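Minutes of the planning and perception catch-up, October
Held in the upstairs meeting room, Tuesday, 10 a.m. start (closer to ten past, once everybody had found a mug)

Chair: Ekene Bashir
Present: the planning group, the perception group, two from tooling. Apologies from the Keskinen end, who sent written comments.

1. Previous minutes
Accepted with one correction. The note about the Zomis release should have said that the planner settings were frozen, and the perception settings were left open. Ekene thanked whoever spotted it, and said it was lovely to know that people do read these.

2. Simulator update (Mornico)
The tooling pair took us through the new Mornico build, which has been on the shared machines since last week. The good news first – episodes now reset properly between runs, and the log viewer no longer loses its place when you scroll back. There was a small round of applause for the log viewer, which has tried everybody's patience this year. The less good news is that start-up is slower than it was. Most of the delay is in loading textures, and tooling would like to look at caching them before anyone starts trimming the rooms.

A batch of 600 episodes was run in the living-room set over the weekend with the default controller. All of them finished and wrote complete logs. There was some discussion of whether the default joint limits are too cautious near the wrists, and it was agreed to leave them alone until the item below is settled.
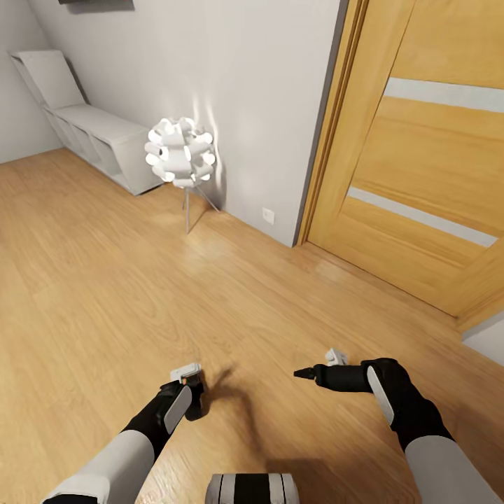
3. Self-collision checking in the two-arm planner
This took up the better part of the meeting, and fairly so. The planner currently checks each arm against the room and only then checks the arms against each other, so it can spend a good while polishing a path that was never going to be allowed. Planning proposed checking the pair together from the first step. The pose they are using as a starting point has both arms reaching forward with the gripper tips pointing toward each other and the right arm held a little higher than the left, and Ekene asked whether that difference in height was enough to hide the problem. The feeling in the room was that it might be, so a level version will be added alongside it. Both grippers are to stay empty for these tests, as we would like to sort out the arms before we add the shape of a held object to the sum.

Keskinen's written comments were read out at this point. They favour the combined check but worry about planning time, and asked for a comparison on the same start poses and the same seeds. Everyone thought this was sensible. Planning will run 100 start poses through both versions and bring the timings to the next meeting, with the slow cases listed separately so they don't get lost in the average.

4. Perception: glare and pale surfaces
Perception have been working on floor segmentation in the same room. The sheen across the boards is still the main worry, and the white furniture against light walls comes a close second. The bench and the lamp are to be kept in the test set as they are. A suggestion to dim the lamp for training was talked over at some length, kindly but firmly, and set aside. We would sooner have the model cope with the bright patch.

The frosted strips in the door were also raised. Perception would like them labelled as part of the door, with no separate glass class for now. Agreed. The Vikik labelling tool needs a small change to its class list before this can be done, and tooling are happy to take it on. There are 988 frames waiting for labels, and they will stay in the queue until the change is in.

5. Any other business
A reminder to put the build name in the run notes. Several runs from September can't be matched to a build at all, and it makes comparing them a guessing game.

The heater by the window has been reported again.

Actions
Planning – add the level start pose; run the timing comparison for both versions of the check.
Tooling – try texture caching in Mornico; update the Vikik class list.
Perception – write up the labelling rule for the door and send it round.
Ekene – reply to Keskinen, with thanks for the comments.

Meeting closed at 11:40 a.m. Next meeting same time, same room.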